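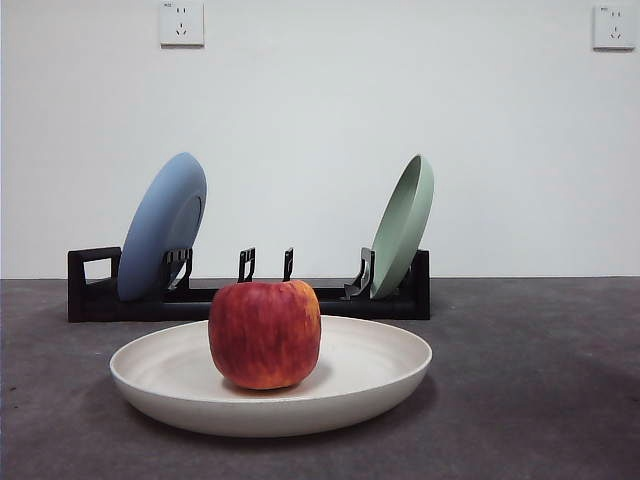 4. Household Food Supply During Extended Power Outages

2 comments

4.1 Stored food and fresh food

Public guidance on food for emergencies has long centered on canned and dried goods. The Grevness survey asked a different question: what did residents eat after the power failed in January, and in what order did they eat it? Of the 83 households that returned a complete food diary, 50 reported that fresh items already in the kitchen made up most of the first day's meals. Cans and dry packages were opened later, often only when bread and fruit had run out.

This order of use has a practical effect on planning. A household that keeps a sealed emergency box may leave it untouched during a short outage and draw down its everyday supply instead. When the power returns, the box appears complete, while the kitchen shelves are bare and the local store may still be closed. The Ghauri checklist, which was mailed to all residents before the winter, lists only the contents of the box and gives no space for everyday food.

Whole fruit that needs no cooking was recorded often in the diaries. Apples were named more than any other fresh item. Respondents described them as easy to share among children and simple to serve when water for washing dishes was limited. 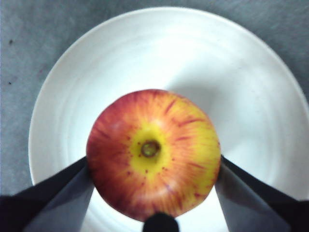 Figure 2. Apple on a round white plate, viewed from above.

4.2 Water and cleaning

Diary entries on water were less complete than those on food. Many respondents wrote down what they drank but left out water used for cleaning hands, plates, and cooking tools. Where both amounts were given, cleaning took a larger share than the household had planned for. Several families changed to cold meals for this reason, even though they had a camp stove and enough fuel.

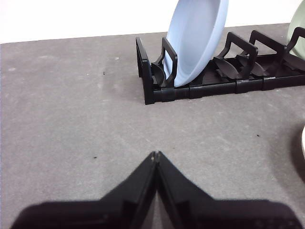 The Stustia district, which lost water service as well as power, showed the change most clearly. Residents there began to limit cleaning on the first evening. In the rest of Grevness, where taps continued to run, the same step was rarely taken. Future forms should therefore record drinking water and cleaning water on separate lines.

The diaries were filled in by hand, in many cases by one adult on behalf of the household, and small snacks were probably missed. Grímur Hviid reviewed the coding of all entries and settled any item on which the two coders did not agree. Households that left town during the outage are not included in the results given in this section.

Last updated: January

Related items
Flelilex Radio Alerts and Rural Coverage
Neighborhood Shelters: Access After Dark
Medicine Storage Without Refrigeration
Review of the Ghauri Checklist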